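Failed attempts put to work in two-arm training at Prorport

25th June

A group at the Prorport robotics laboratory has reported a training method that lets a two-armed robot learn from its own failed attempts as well as from human demonstrations. The work was led by Rhun Ellis and carried out with the engineering firm Plindberg.

Robots of this type are usually taught by an operator who guides the arms through a task many times over. Attempts that go wrong are thrown away. The Prorport method, named Brurkano, keeps them. Each failed attempt is cut at the point where the hand first moves off the expected path, and the part before the cut is added to the training set. The part after it is used separately, to teach the controller which movements to avoid.

The group collected 800 demonstrations of kitchen tasks, all at table height and all using both arms. A controller trained on the full set by the standard method completed 70 per cent of its test runs. With Brurkano, the same score was reached using 30 per cent fewer demonstrations. Training time rose, as the cut points have to be worked out before the main run starts – a step that takes 2 hours on the laboratory's own machines.

Most of the remaining errors came from grasping soft items, where a small change in finger position alters the shape of the food. Clear lids also caused trouble, as the depth readings through them were often wrong. Ellis said the next version would weigh finger position more heavily in the last part of each reach.

The steamed bun task is the longest in the set. It uses an electric cooker with a steamer basket, a clear lid with a handle, and a plate of buns, and calls for a different hand on each arm. 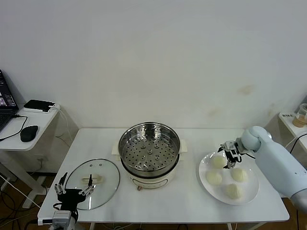
Next steps

Testing will move to the Rosser site in January, with new tables and different lighting. The demonstration set will be released once the labels have been checked.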